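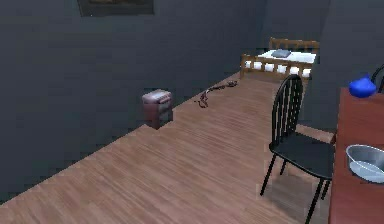
## Setting up the Skuva base for the apartment map

These steps are for anyone bringing a Skuva mobile base up in the simulated apartment for the first time, or bringing one back after a change to its sensors. Do them in order. The whole job fits in a morning if the map already loads, and you should finish it before running any task from the Pimentel list.

You need a workstation with the Ikcombe simulator installed, the current apartment map, and the calibration file from the physical base you are matching. Don't borrow a calibration file from another base. The camera mounts differ enough to spoil the door test in step 4.

### 1. Load the map with the robot parked

Start Ikcombe with the robot set to `parked`. The rooms load and physics runs, but the base is not placed. Let it sit for 3,000 steps so that loose objects come to rest. Things on tables and beds are dropped from a small height at load, and if you place the robot too early its first scan will include objects that are still moving.

When the counter passes 3,000, look through each room with the free view. Check that nothing has fallen through a floor or ended up inside a wall. If something has, reload with the next seed. Don't drag it back by hand, or your start state won't match anyone else's.

### 2. Set the base dimensions

Open the robot file and enter:

- body radius: 345 mm
- height of the camera mast: 485 mm above the deck
- safety margin: 100 mm

The margin is added to the radius on all sides. Bayu Osman ran the base with a smaller margin for a while and got through tight spots faster, but it clipped chair legs when turning. Leave it at 100 unless you have a test that needs something else, and write the change in the run log.

Save, then reload the robot file from the menu. Saving alone does not update the planner.

### 3. Mark what the laser can't see

The laser scans in one flat plane above the floor, so anything lower has to come from the depth camera. In the bedroom, the cord lying loose on the planks near the foot of the bed is the usual one to miss. The space heater by the wall shows up without any help.

Turn on the low obstacle layer, place the base on the open floor, and rotate it slowly through a full turn. The cord should appear in the costmap as a broken line. If it doesn't appear:

1. Check that the depth camera tilt matches the calibration file.
2. Lower the minimum obstacle height one notch at a time.
3. Stop as soon as the cord holds steady. Go further and the plank pattern starts to come through as noise.

Splayed chair legs are another weak point. The laser sees the legs where its plane cuts them, and the feet stand wider than that. Turn on `inflate_legs` for every chair in the map.

### 4. Test the door
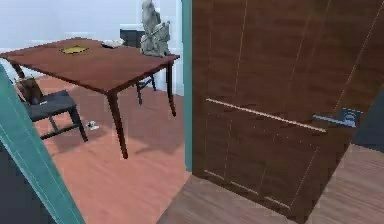 Doors are run as hinged bodies with one angle value, and the planner reads that value only when the robot asks for it. Set the query rate to match the planner rate, then send the base through the doorway in both directions. For the first passes, leave the door standing open as it is at load. The open panel takes up a lot of the camera's view on the near side, and the lever handle sticks out from its face, so the handle needs its own collision shape. Select the door in the object tree and confirm that the lever is listed separately from the panel. Past the door, the table legs are thin and dark, and the base should pick them up before it commits to a path into the room.

Watch the planned path as the base approaches. It should stay smooth up to the frame. If it flips from side to side, the door angle is arriving late – raise the query rate and try again.

The floor changes color at the doorway, from grayish brown to a much redder wood. If you use the floor segmentation model from Flosetti, sample both floors before this test. With only one sampled, the model tends to label the other as an obstacle and the base stops short.

### 5. Save the setup

Park the base, stop physics, and save under the name of the physical robot plus the month. Save the robot file, the costmap settings and the seed together. Reinaldo Evangelista keeps the shared folder in order and will ask for the seed if it's missing.

### After a restart

A normal restart needs only step 1 and one pass through the door. Repeat everything from step 2 if the mast has been removed, a camera has been swapped, or the map version has changed. Edits to wall color or pictures don't matter for navigation. New furniture does, even when it looks the same size as the old piece.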